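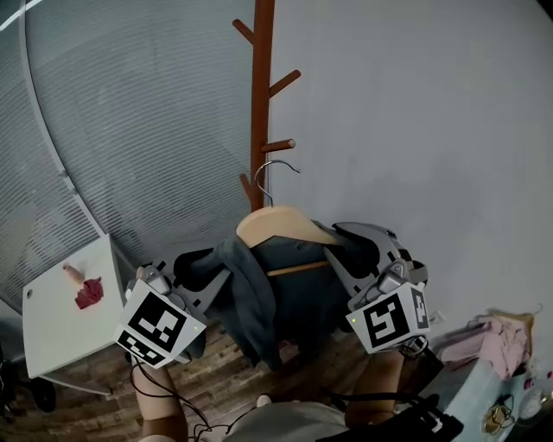 The coat rack in the hall, with a dark grey-blue garment and its wooden hanger.

I have been to trade fairs for cheese, for boats and once, by mistake, for dental chairs, but the Stallent open day in Fimcombe was my first devoted to the putting away of clothes. It was held on Thursday, February 12, 2026, from ten until four, in drizzle. Admission was free. Parking was not.

Stallent makes coat racks, hangers and shoe benches, and once a year it opens the doors so that people who own too many coats can be shown where to put them. The site is at the far end of the bypass, past the tyre place, and the sign is small enough that I drove by it twice. A man in the lane behind me had clearly driven by it three times, as we met at the same roundabout and waved.

You start with the workshop, which smells very good and is very loud. We were taken round in groups of six, although our group was five after a woman in a green hat went to move her car and did not come back. The guide was Baoshan Lu, who has a fine flat delivery and had plainly been asked all our questions before. How many hangers do they make? 775 on a decent day. Has he ever got tired of hangers? Yes. Somebody wanted to know whether the pegs were glued or screwed, and he gave an answer of such length that we missed the lathe demonstration altogether. I can report that it depends on the peg.

The part I liked best was the room they call the hall, on the upper floor, done up as somebody's entrance with grey walls, a wood-patterned floor and blinds across a big window. There is a brown wooden rack with short pegs sticking out at different heights and angles, and the day's sessions are built round hanging things up on it. I had assumed that I knew how to hang up a jacket. I have been doing it since school with very few complaints.

Adoración Cifuentes, who ran the sessions, had views on this. Her first is that the hanger should go in from the bottom of the garment and never be forced through the neck. Her second is that most of us hang a jacket by one shoulder and let gravity sort out the other, and gravity has no interest in tailoring. You take both shoulders, settle them on the ends, and only then let go. With a soft fabric you also give the front a small tug so the folds fall straight. She did it in the time it takes to say it. My own attempt slid off to the left and lay on the floor looking like a dropped seal.

There was a spirited discussion about pegs. The straight ones are apparently for bags and hats, the slanted ones for coats with a loop, and you are supposed to load the rack on alternate sides so it doesn't lean. A couple from Pakska, who had come all that way and were treated as minor royalty, said that at home they simply put everything on the one peg nearest the door. Several of us looked at our shoes – we are all from that household, wherever we live.

The small white side table by the window got a mention too. It is meant for keys and post. In my house it would be under a drift of scarves by teatime, and I said so, and was told that this was a question of discipline.

Lunch was soup in the packing shed. The soup was leek, the bread was yesterday's, and the queue moved at the speed of a queue in which everyone is holding a free hanger. Yes, you get a free hanger. It won't fit in a rucksack. I ate standing up next to a stack of flat boxes marked Pastor, which is the name of the new folding rack and not, as I had hoped, of a visiting clergyman. It goes on sale in March. It does fold, and it does unfold, the second with a bit more persuasion than the first.

The shop is the last stop and you cannot get out without passing through it. Prices are sensible at the hanger end and climb quickly. The grandest thing was a hall stand with a mirror at 1,960 pounds, before delivery, and I watched a man stroke it for some minutes while his wife read the fire notice. I bought a shoehorn.

A few practical points. The stairs to the upper floor are steep and there is no lift, so ring ahead if that matters to you. Go to the eleven o'clock session, as the two o'clock one is full of people who have eaten soup. Wear a coat you don't mind having criticised. The cloakroom, I should add, was a table with our coats in a heap on it, and mine was at the bottom.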